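Makeck Table Wiper, bench model

Item 1547 - in stock, ships from Genville

I get the same call every week. Somebody has a break room, or a diner, or a kid with a juice box, and they want to know if a machine can wipe the table yet. Sort of! The Makeck can wipe a table. It's slow, it likes a clear surface, and it will go over a clean spot with exactly the same love it gives a sticky one.

I've had one running in my shop since August and I'm fond of it (Shona Ruddock, who does our repairs, is less fond). It clamps to the edge, reaches out and back, and does a small table in 16 minutes. I can do it in one. But I'm usually doing something else, so there you go.

What you get: the arm, the clamp, two pad holders, a bottle bracket and a power supply. Cloths are extra - buy the Thaler ones, the cheap ones bunch up.

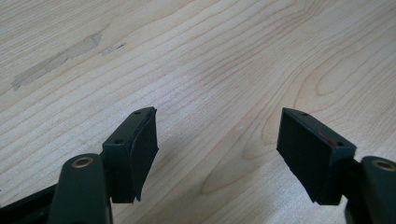 Stains are where I'd still send a person. A crumb is easy, you push it and it goes. On a pale wood top with a lot of wavy grain, a long gray smudge with feathery edges is a much harder thing for a machine to pick out, and then it has to decide whether that's dried-on gunk or a worn patch in the finish. I have to get my nose down close for that one myself. The Makeck doesn't decide, it just wipes.

Rated for 1000 wipes per pad holder. Spare holders are item 2000. Questions go to Jericho Galang at the parts desk, and he'll want your table's thickness before anything else.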